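**Friday, March. Cell 2, lamp insertion task. Entry by K. Babaei. Status: open.**

Work on the lamp insertion task was stopped at 10:40 following a grip force fault on the Rodcombe cell. There were no injuries. One bulb was broken. This entry records the fault, the checks made, and the conditions under which work may resume.

## Event

The arm had picked a bulb from the tray and was starting its approach to the socket when the gripper controller reported a lost force reading. The program should have held position and opened a fault window. It went to the retry routine, which commands a close before it commands anything else. The fingers closed with no force limit in effect and the glass failed. Fragments fell within the guarded area. Mahsa Safavi pressed the emergency stop. The arm came to rest within its normal stopping distance and the brakes held.

The socket was not energized. The lamp cord had been unplugged and tagged before the session, as required by the cell procedure.

## Cleanup

The cell was locked out before the guard was opened. Gloves and eye protection were worn. The table was vacuumed and wiped twice, and the finger faces were brushed and checked under a magnifier for embedded glass. None was found. The remaining bulbs from the open tray were discarded.

## Findings

1. The controller log shows 2,098 force samples in the run before the reading was lost. The motion log shows 1,473 cycles on the present set of fingers.
2. The force signal cable was found partly unseated at the wrist connector. The locking collar had not been turned to its stop. R. Lukáč fitted this cable on the last service visit and has confirmed that the service sheet has no line for the collar.
3. The retry routine treats a missing reading as a reading of zero. A reading of zero is taken to mean that the bulb was not gripped, and the routine therefore closes again. This is the more serious of the two findings. A loose cable is to be expected from time to time, and the program must be safe when it happens.
4. The same routine is in use on the Naseri cell. Kyung-tae Noh has been informed and that cell is stopped until further notice.

## Changes made today

- Cable reseated, collar tightened and marked with paint.
- Retry routine disabled. A missing reading now stops motion and holds the fingers at their last position.
- Close command limited in the gripper controller itself, at 74 percent of the former setting, so that the limit applies whatever the program requests.
- Guard to remain shut for any motion with glass in the fingers, including manual jogging. 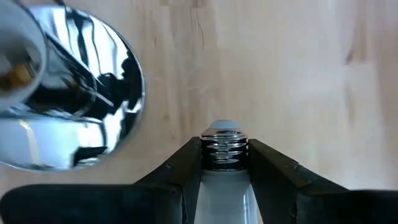 Approach moves are restricted to 80 millimeters per second until the review is complete. The collar check has been added to the service sheet in pencil; the printed form will need to be reissued through Kundton.

## Outstanding

- Pull the force cable by hand at the wrist with a bulb held, guard shut on the table side, and confirm the hold. Written method required first (Safavi).
- Review all other routines for missing readings handled as zero (Noh).
- Obtain a spare cable of the locking type (Lukáč).
- Dilwyn Ifans to sign off before either cell runs unattended.

Copy of both logs placed in the Tornulthorpe folder.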